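Dekilar table cell: setup and care notes

This file belongs to the Dekilar recordings and covers only the table cell with the two hand-held grippers. The data format is described in a separate file. Please read these notes before you change anything at the table, also if you have worked on the older Clovano cell.

1. Surface

The white cover must lie flat on the table, with the wood border visible. Marks on the cover are allowed. Please do not clean it in the middle of a series — a cleaner surface changes the look of the episodes, and we prefer one change between two series. The cover was last exchanged in July.

2. Grippers and cables

Each hand holds one gripper. The cable goes back along the forearm and then down past the table edge. Before the first episode, lower the left gripper into the blue box once and lift the right one over the other half of the table. If the cable pulls at the wrist, give it more length from the floor side.
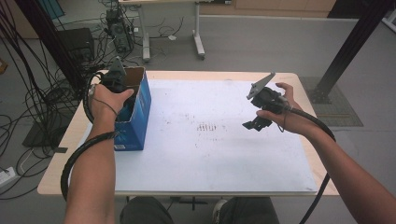 Balthasar Kofler asks that the plates on top of the grippers are never used as a handle, as he had to align the left one again on Tuesday and lost 38 episodes. Hold the gripper by its body only, he writes, and report a loose plate the same day, even if the data still looks fine.

We added his point to the checklist. After any work on a plate, repeat the full alignment and write the new values in the cell log.

3. Objects

The box stands upright on the left half and the bottle with the white cap on the right half. Check that the clips at the table edge are closed before you place them.

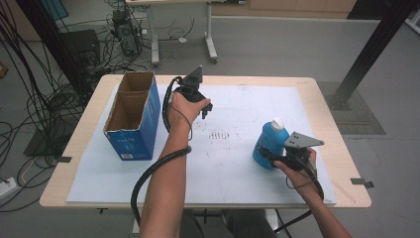 When both objects are in position, close and open each gripper two times and compare with the values on the screen. A difference between left and right means that one zero point is old. Set both again, also the good one.

4. Known problems

Episodes 96 to 193 have a small delay on the right gripper. They are kept in the set and have the flag "delay". The cause was a worn connector, now replaced.

Contact for the cell: Napaporn Thongsuk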